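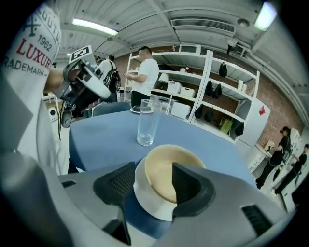
Round table with a blue cloth, a bowl that's cream inside and white outside, and a tall clear glass.

Table clearing is the job of getting dishes, glasses and leftover food off a table once people are done with it. I've been writing up household words for the Stulholm home encyclopedia for 7 years now, and this is the entry I get the most mail about (people have feelings!).

Name and meaning
Most of us just say "clearing the table." My neighbor Mairéad Conneely grew up in Prirkthorpe, where the older folks called it "stripping the cloth," and I love that. Strictly speaking it stops when the table is bare. Washing up gets its own entry, and so does laying the table.

Usual order
Glasses tend to go first – they're tall and they tip. Bowls come next, then plates, then the little things like cups and saucers. I stack bowls by size, but plenty of families don't stack at all and carry everything one by one. With a round table you can work your way around the edge, and I find that easier than reaching over the middle. Food that never got cooked, like a whole eggplant sitting on a plate, goes back to the kitchen on its plate so it doesn't roll.
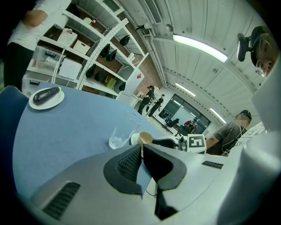
The cloth
A tablecloth stays on until the last dish is gone. Shake it outside, then fold it in toward the middle. Anastasia Karagiannis wrote in to say she leaves hers on between meals and only brushes off the crumbs, and that's every bit as common – I do it too, most weeks.

See also
Laying the table; Saucer; Tablecloth; Washing up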